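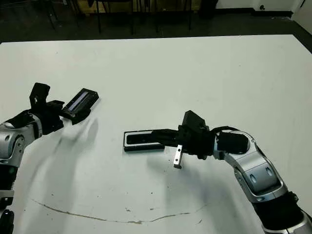

How Does a Phone Know Which Way Is Up?

Hi, I'm Bevan Ellery, and I've been taking old phones apart since I was nine (my mom's first, sorry Mom). Last week a reader called Shi wrote in to ask me this: "When I turn my tablet sideways, the movie turns too. How does it know?" Great question, Shi! I love this one, and the answer is tiny enough to sit on your fingernail with lots of room left over.

First, try something. Hold out your hand flat and put a coin on your palm. Now tip your hand slowly. At some point the coin slides off, right? Gravity is always pulling that coin toward the ground. If you had your eyes shut, you could still tell which way your hand was leaning, just from which side the coin fell off.

Your phone does something a lot like that. Inside it there's a chip called an accelerometer. That's a big word, so say it in pieces: ak-SELL-er-OM-et-er. Inside the chip is a very, very small weight, and it's held up by very, very small springs. When the phone tips, gravity tugs the weight a bit to one side and the springs stretch or squash. It only moves a teeny amount, much too little for you to see, but the chip can feel it.

How can a chip feel anything? The little weight has tiny fingers sticking out of it, like the teeth of a comb. They fit in between other fingers that can't move. When the weight shifts, the gaps between the fingers get bigger or smaller, and that changes the electricity on them. The chip measures the change and turns it into a number. The phone reads the number and says, "Aha, I'm on my side now!" and spins your movie around.

One weight sliding one way isn't enough, of course. A phone can tip left and right, or forward and back, or it can be lifted up and down. So the chip measures in three directions. Picture the corner of a shoebox, where three edges meet. Each edge points its own way, and the chip keeps track of all three.

Now here's a puzzle that drove me crazy when I was a kid. Put a phone flat on a table and turn it around like the hands of a clock. Does the screen flip? Try it! It usually stays just as it was. Gravity is pulling straight down through the phone the whole time, so the little weight feels exactly the same no matter which way you've turned it. The accelerometer has no clue you did anything.

For that kind of turn, phones use a second sensor called a gyroscope. It feels spinning. In a phone, it has a tiny part that shakes back and forth super fast all day long, and when you twist the phone, the shaking part gets pushed a little bit sideways. Racing games love this one. When you steer the car by turning the whole phone like a wheel, the game is probably listening to both sensors at once.

And then there's the compass! Lots of phones have a sensor that feels magnets, and the Earth is a giant magnet, so the phone can work out where north is. That's how the little arrow on a map knows which way you're facing. It gets muddled pretty easily, though. I once stood next to a big speaker and my map was sure I was walking backward.

Your phone uses the same sensors for other jobs, too. When you walk, your body bobs up and down, and the phone feels every bob. That's how it counts steps. My friend Bevan Gilchrist (yes, we're both Bevan, and yes, it gets confusing) wanted to test that. He walked up and down his hallway and counted out loud until he got to 60, and his phone said 62. Those 2 extra steps might have come from pulling the phone out of his pocket to look at it. Then he sat on the couch and shook the phone with his hand, and it gave him 40 more steps for doing nothing at all. Cheater!

Want to test yours? Ask a grown-up if you can borrow a phone with a step counter. Write down the number it shows. Put the phone in your pocket, walk 40 steps, stand still for a moment, and look again. Some counters take a little while to catch up, so don't worry if the number doesn't change right away. Then try tiny mouse steps and big giant steps and see if they come out the same. Please don't test what happens when you drop it. (The sensor does notice falling, but so will the grown-up.)

Words to know

Accelerometer: a sensor that feels tipping, shaking and speeding up.

Gyroscope: a sensor that feels turning.

Sensor: a part that notices something and tells the computer about it.

Next time I'm answering a question from Gilent, who wants to know why a touch screen won't work when you're wearing mittens. If you've got a question of your own, get a grown-up to help you send it in, and tell me what you found out with the mouse steps!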